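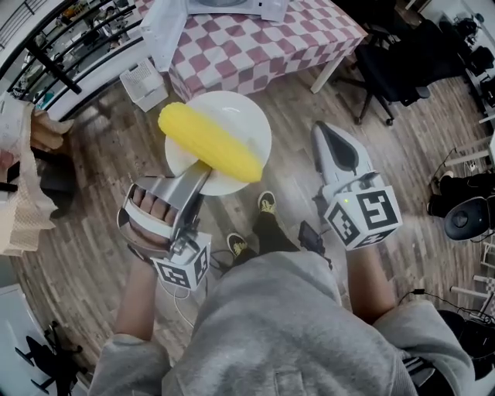 June
By a staff columnist

Summits between heads of government have become too short to be useful. The one held last month in Stornanport gave the two leaders 80 minutes alone, and 22 of those went to opening remarks that both sides had already handed to reporters. The rest was spent on the farm tariff, which should have been settled by trade officials long before anyone boarded a plane. An ear of yellow corn on a white plate is a plain enough thing, but the duty on it has now been on the agenda at three meetings in a row, and it crowded out the border treaty again.

The treaty draft runs to 511 pages. It covers river crossings, work permits and the rail line through Tomeddale, which has been closed to freight since the dispute began. People who live along that line don't need another handshake. They need a date for the first train.

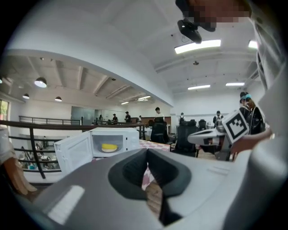
A reader in Starkuvthorpe wrote to say that short meetings are safer, that leaders left in a room too long promise things their parliaments will never pass, and that the last long summit produced 50 pledges and almost no laws. I take the point about the pledges. But those were written by aides overnight – the leaders had very little to do with them.

My proposal is modest. Send the tariff back to the trade ministries, give the treaty two full days, and hold the press conference only if something has been signed.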